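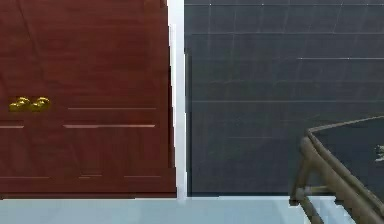
Bremley Door Knobs, Pair, Brass Finish

Sold as a pair, with roses, spindles and fixing screws
Product code: BR 316
In stock at Bindham and online

Description

The Bremley is a plain round knob for cupboards, wardrobes and internal double doors. It has a domed face and a short neck, and no pattern or lettering on it. We have sold it for longer than any other knob in our range and the shape has stayed the same, so if you bought a pair from us years ago and want more for another room, these will match.

The knobs are made for us by Kjærgaard, who also supply the spindles and the roses. They are cast, turned and then polished. The finish is bright when new. It is supplied unlacquered, so it will dull with handling and turn a deeper colour over time. Some customers like this and leave it alone. If you would like it to stay bright you will need to polish it now and then, or order the lacquered version (see Options).

What is in the box

2 knobs
2 roses
2 spindles, plain
Fixing screws, brass
Paper drilling template
Fitting sheet

Fixed or turning

The standard pair is fixed. The knobs do not turn and are used to pull the door open, with a ball catch or magnetic catch holding it shut. Catches are not included.

If your door has a tubular latch, choose the turning pair. This comes with square spindles and sprung roses. On a double door it is usual to have a turning knob on the leaf that opens first and a fixed knob on the other, with a bolt at the top and bottom of the second leaf. We can make up a mixed pair at no extra charge. Please say which hand you need when you order. Stand on the side the doors open towards and tell us whether the left or the right leaf opens first.

Fitting

You will need a drill, a bradawl, a pencil, a tape measure and a hand screwdriver. The pilot holes should be drilled before any brass screw goes in. Brass is soft, and a screw forced into hardwood will shear off at the head. Running a steel screw of the same size in first, then taking it out, makes the job easier.

Tape the paper template to the first leaf and mark the centre of the knob. Close both leaves and carry the mark across to the second leaf with a level. Do not measure up from the bottom of each leaf separately. Doors in older houses have often been trimmed at the bottom, and the knobs will end up at different heights.

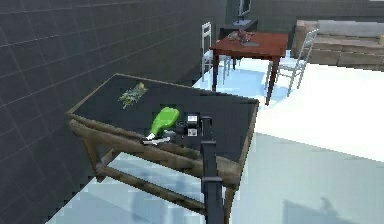

Keep each knob at least 80 mm in from the meeting edge if you have the turning pair, as there has to be room for the latch and for your fingers. Fixed knobs can go closer together. On cupboards many people prefer them near the edge, where they can be taken hold of with one hand.

On a panelled door, the knob should go on the flat upright part of the frame and not on a moulding or on the thin panel itself. A panel is seldom thick enough to hold the screws, and pulling on it will loosen the joints. If the upright is narrow, ask us for the small rose.

Tighten the grub screw last, once you have checked that the knob sits flat against its rose. Check it again after a few weeks of use.

Care

Wipe with a soft dry cloth. For finger marks, use a cloth wrung out in warm water with a drop of washing-up liquid, then dry the knob straight away. Put the cleaner on the cloth and never spray it at the door, as it runs behind the rose and can leave a ring on varnish or wax.

Unlacquered knobs may be polished with any ordinary brass polish. Cut a slot in a piece of card and slip it round the neck to keep the polish off the wood. Lacquered knobs must not be polished.

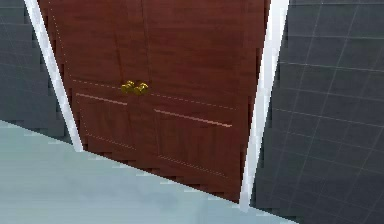

Options

Bremley, unlacquered, fixed pair: kept in stock
Bremley, unlacquered, turning pair: kept in stock
Bremley, lacquered, fixed or turning: made to order, allow 3 weeks
Small rose for narrow frames: made to order, allow 3 weeks
Longer spindles for thick doors: please ask
Single knobs: sold as spares from the Bindham counter only

The Skudedus knob, which has a flatter face and a ridge round the rim, uses the same roses and spindles. You can change from one to the other without drilling new holes.

Questions we are asked

Will they fit the holes from my old knobs?
Often, but measure first. The rose covers most old screw holes. If the old holes are very close to the new ones, plug them with a matchstick and wood glue and let it set overnight.

Do they suit dark wood?
Yes. Most pairs we sell go on mahogany, walnut or stained doors. They are also used on painted cupboards.

Can they be used outside?
No. The spindles are plain steel and will rust.

Orders and returns

Stock items may be returned unused, in the box, within the period shown on your receipt. Made to order items cannot be returned unless faulty. For mixed pairs and unusual door thicknesses, write to Yolanda Esposito at the Bindham counter. Trade orders are handled by Mogens Hjaltadóttir.

Page last changed Dec 13, 2020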